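Surosora 824 outdoor film kit – members' hire

August, by the equipment desk

The big one. Projector, screen, speakers, all the leads, in the blue crates. For garden showings, street parties, school fields, end of season club nights. If you only want to put a film on the wall of your front room take the small projector, it's on its own page and a lot lighter to carry.

Hire is £8 a night for members. Pick up from the side door, bring it back by noon the next day unless you've agreed otherwise. Friends of members: please get the member to book, we can't chase people we don't know.

What you get

Surosora 824 projector, in its padded bag, with remote and power lead
Ivent folding screen, frame in sections, legs, pegs, guy ropes
Demchenko speakers, 2, with stands
Disc player (plays everything we have in the library, including the imports)
8 m extension lead on a reel
HDMI leads, long and short. Audio lead. Gaffer tape.
Torch. Please leave the torch in the crate.

Not included: chairs, a laptop, popcorn machine (seperate page), the film itself.

Picture

Bright enough once the sun's properly down. Not before. In June and July that means a late start, and if you've got small children coming, they'll be asleep by the time the opening titles finish. August onwards is much kinder. We've had people start at dusk with a cartoon or a short to fill the gap and it works fairly well, nobody minds a washed out cartoon, but don't start the main feature till the sky's gone dark. Older black and white films look lovely on it. Very dark modern films less so. Anything with long scenes in caves or submarines, think again.

Family comedies are what most people book it for and they're pretty much ideal: bright, noisy, no subtitles to squint at from the back. Subtitles do work but put the front legs of the screen up a notch so heads don't cover the bottom line.

Sound

The Demchenkos are loud. Louder than you need for a normal garden. Put them either side of the screen, pointing slightly inwards, and walk to the back row during the first scene to check. Dialogue gets lost outdoors before anything else does. There's a "voice" button on the right hand speaker, use it for comedies and anything where people mumble. Turn it off for musicals, it makes the singing sound thin.

Tell the neighbours. Better still ask them round. 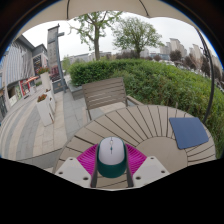
Flasunley Film Society – Equipment and Hire

Setting up

Screen first, in daylight. The frame clicks together, coloured dots match coloured dots. Lay it flat, clip the fabric on from the top corners, then lift. Easier with a second pair of hands. Peg it down even if it's dead calm, and use all the ropes. It's a sail. If there's any real wind forecast ring us and we'll move your booking free of charge.

Projector on something solid and level. Trestle table good, stack of beer crates bad. Behind the front rows, with a gap down the middle so nobody walks through the beam. Square it up to the screen by moving the table, then use the keystone setting for the last little bit. People do it the other way round and get a picture shaped like a flower pot.

Focus: ring on the lens, turn it slowly with the menu up on screen. Menu text is a better guide than the film.

Let the fan run down after you press off. Don't pull the plug while it's still whirring. The lamp is the dearest thing in the crate by a long way.

Playing from a laptop

Fine, most will work. Plug the HDMI in before you switch the laptop on. Turn off sleep, turn off notifications, turn off the screensaver. Streaming outdoors is a gamble, the wifi never reaches as far as you think it does. Download it, or use a disc. The disc player is dull but it doesn't buffer.

If you get picture but no sound the laptop is sending sound to itself. Sound settings, pick Surosora from the list. If that fails use the audio lead from the headphone socket straight to the speakers.

Licences

Showing a film to your own family and mates at home is one thing. Anything open to the public, ticketed or not, or on school or council ground, will most likely need a licence for the film, and you sort that out yourself before the night. We can point you to the right form but can't fill it in for you. Please don't leave it till the week before, some titles take ages to come through and a few never do.

Weather

Everything in the crates hates rain. A light dew is ok on the screen, not on the projector. If it spits, cover the projector and stop the film. If the screen goes back in its bag damp it will go mouldy, so tell us when you return it and we'll hang it up in the hall. We won't be cross. We will be cross if you dont tell us.

Booking

Email with the date, where it's going and who's collecting. Saturday nights go first, all through the summer, and Christmas bookings for indoor use start filling up early because everybody has the same idea about the same films. You'll need a car with seats that fold down. It does not fit on a bike trailer, please stop asking.

A deposit is taken when you collect and handed back when the crates have been checked. Missing pegs come off it. Scratched lens comes off it.

Condition of the current kit

Projector: good. Had a new lamp in spring, over 824 hours left on the counter at last check.
Screen: good, small crease bottom left, doesn't show with a picture on it.
Speakers: fine. A stand has a stiff catch, push down then twist.
Player: remote's battery cover is tape. Works.
Extension reel: unwind it fully before use, all of it, every time.

Comments

gardengate: Had this for our street do, brilliant. Speakers were on the lowest notch and still plenty. Would say get the screen up before the food comes out, we ended up doing it with burger hands.

backrow: Is there any way of hiring just the screen? Our own projector is ok.

Equipment desk: Yes, same price I'm afraid, the screen's the bit that wears out. Put "screen only" in the email.

popcorn_mum: The flower pot thing!! We did exactly that. Watched half the film before somebody moved the table. Kids didn't notice.

matinee: can you use it indoors in the day with blackout blinds? hall has decent ones

Equipment desk: Yes, did it in the hall over half term. Put tape along the gap at the bottom of the blinds.

Contact: equipment desk, side door, club nights from 7pm or by email | © Flasunley Film Society | Back to top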